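Idaren Dishes
Dish-clearing episodes from the Vandby student robotics club
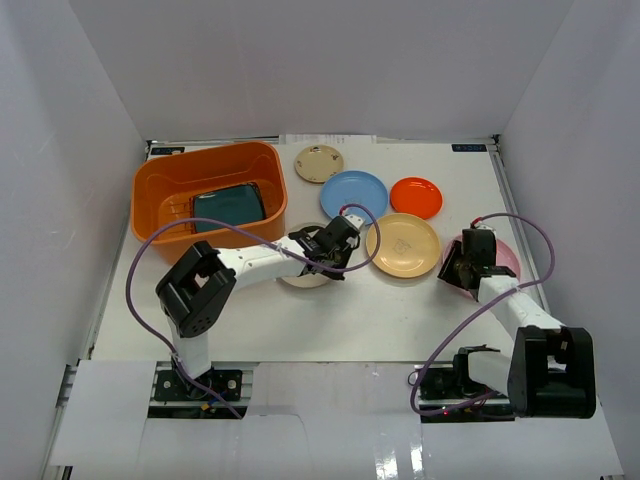

Two arms, one orange basin, assorted plates.

What this is

Teleoperated demonstrations of a two-arm setup moving plates into a plastic basin. We recorded them in June for our club project, when we could have been studying. The task is one that any club member can do by hand and that few have been seen doing in the club kitchen.

Contents

30 episodes, split by operator into 2 folders
joint positions and gripper state for both arms
video from the fixed camera
notes.txt, which is mostly complaints

The plates come in whatever colors the thrift store had. Starting layouts were shuffled between episodes by Nanami Sakamoto, who has a gift for putting a plate exactly where an arm doesn't want to go.

Known problems

Episode 14 has no right gripper data. The arm moved fine; the logger had other plans.
In 4 episodes the operator gives up partway. These are marked "incomplete" in the metadata and "art" in the notes.
Left and right are named from the operator's side of the table. An early version of the loader disagreed, so pull the latest one.
Lighting is the same throughout. Don't expect a policy trained on this to work near a window.

Loading

Run load.py with the path to an episode folder. It needs NumPy and a little patience. Timestamps are in seconds from the start of each episode.

License

Free for class and club use. If you get a better success rate than we did, open an issue and be kind about it.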